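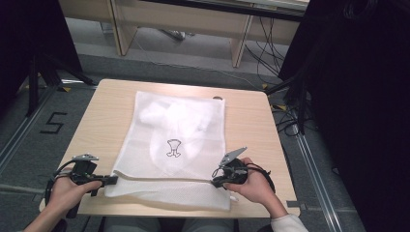
*Mesh wash bag, white, shorts icon on the front, zipper side nearest.*

3/14/19, Mandgate, back workshop

Back at the ring today after far too long on paperwork, and what a pleasure it was to have a wrench in my hand again! This entry is mostly about the squeak and the corner post, but I'll put the rope notes in too so Mylene doesn't have to go hunting through the old book for them.

First the squeak. Anyone who was at the Niston show knows the one I mean, the long groan from under the mat every time somebody took a back bump left of center. Rowena was convinced it was the planks rubbing and I was just as convinced it was the spring, so we pulled the canvas and the foam and had a look together. She wins. Two of the boards had cupped enough to ride on each other, and the felt strip between them had worn through to nothing. I planed the high edges, laid new felt, and swapped those two boards out to the apron side where they take less of a beating. Jonalyn came in and did a dozen flat backs for us (12, she insists I write it down properly) and the groan is gone. There's still a little click on the hard-camera side. I suspect a washer. It can wait.

The corner post is the thing I'm less happy about. The northeast one has a lean you can feel when you put your weight on the top turnbuckle, and with Mark Anthony coming off that corner twice a night I don't want to leave it. The post itself is straight, I checked it against the long level and then again against the door frame, which I trust more. The wear is in the socket where the foot sits. I've shimmed it with a piece of steel strip for now and it feels solid, but a shim is a shim. **No top-rope work on that corner until the socket has been rebuilt.** I've tied a red rag on the post so it can't be missed. Mark Anthony, if you're reading this, and I know you do read these, that means you, and you can do the moonsault from the other side just as prettily.

Ropes:

- Top: retensioned, 3 turns on each turnbuckle, feels lively without being springy
- Middle: left alone, good as it was
- Bottom: tape is peeling by the southwest corner and wants redoing. We're out of the white, so it'll be the blue until the order comes

Marilou rang while I was under the frame to ask about the weight limit for the new trailer. The old plate on ours says 1000 lb and I told her so, but I'd like to put the posts on a scale before anyone signs for anything. I've been guessing at the load for years and getting away with it, and the Sarmiento hall has that awful ramp. I'll do it next time the ring is broken down.

She also wanted to know whether we'd be ready to lend the ring to the Drurna school for their tryouts. I said yes if the socket is done, no if it isn't, and that she could quote me on it. They had it off us in October and it came back cleaner than it went out, bless them, so I'd like to say yes.

One thought for later. I've never liked how the foam shifts toward the apron over a long card. Rowena suggests hook-and-loop strips along the plank edges, and I was skeptical, but we tried a short length with what was in the drawer and it held through all of Jonalyn's bumps. Worth pricing a full roll. My worry is that it will make the foam a pig to lift when we're tired and it's late and everybody wants to go home and eat.

Still to do:

- [ ] Rebuild NE socket
- [ ] Find the click, hard-camera side
- [ ] Retape bottom rope
- [ ] Weigh posts and boards for Marilou
- [ ] Price hook-and-loop by the roll

The big wrench is back on its hook by the door. Please let it live there.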